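What Happens at a Robot Open Day?

Have you ever wanted to see a robot up close? On some days of the year, robot builders open their doors and let families walk in. This page tells you about one of those visits, at the Luswood robot workshop in Indness. You will find out what a robot arm can do, how it knows where to move, and what you can ask if you go to an open day yourself.

Before you go in

The Luswood open day is held once a year in July. Visitors go in groups of 16 so that everyone can see. At the door you get a sticker with your group's color on it, and a grown-up reads out the rules. There are only a few.

Stay behind the yellow line on the floor.
Keep bags and long scarves away from the cables.
Ask before you touch anything.
If the person running the robot says "stop," stand still.

A robot arm is heavy and it can't always tell that someone is nearby. That is why the yellow line is the most important rule of the day.

A robot in a kitchen

Many people think of robots in car factories. Factory robots do the same job over and over, and the parts they need are always put in the same spot. A home is much harder. Mugs get moved, cloths get folded in a new way, and chairs are pushed in or pulled out.

At Luswood, the robot practices at a round black table near a real kitchen, with ordinary things like mugs and a cooking pot. One of its jobs is to handle the lid of the pot. You do this without thinking about it. For a robot, it takes many small steps. It has to find the knob, close its fingers on it, and move the lid straight up or down so it doesn't bump the pot.

The black part at the end of the arm is called a gripper. It works like a hand, but its fingers are simpler than yours. Some robots also have a small camera near the gripper, which gives them a close view of whatever is in front of their fingers.

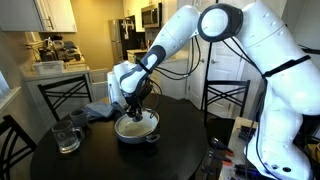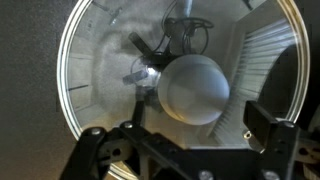
The arm at the table, and then a view from the small camera by the gripper.

How does a robot learn a job?

A robot does not know what a lid is when it is first switched on. People have to teach it. One way is for a person to guide the arm through the job while a computer saves every movement. The team at Luswood did this 1,000 times for one lid job. After that the robot tried by itself, and the team had it practice 3,000 more times.

The robot still makes mistakes. Shiny and see-through things are hard for cameras, because light bounces off them or goes right through. Small changes matter too. A lid that sits a little crooked may need a different grip.

Other things to see

There are 6 stops on the tour. At the Ukov table you can try on a glove with only two fingers and pick up blocks with it, and most people drop the first one. At the Lukáč bench you can look inside an old robot joint and find the motor and the gears.

Words to know

Joint: a place where the arm can bend or turn. Your elbow is a joint.
Gripper: the part that holds things.
Base: the bottom of the arm, which keeps it steady.
Sensor: a part that measures something, such as light or how hard the fingers are pressing.

Questions you could ask

How many joints does the arm have?
What was the hardest thing to teach it?
What happens if the power goes out?
Can it feel how heavy something is?

Write your questions down before the visit — it is easy to forget them once the arm starts to move.

Page last checked: 14/05/2018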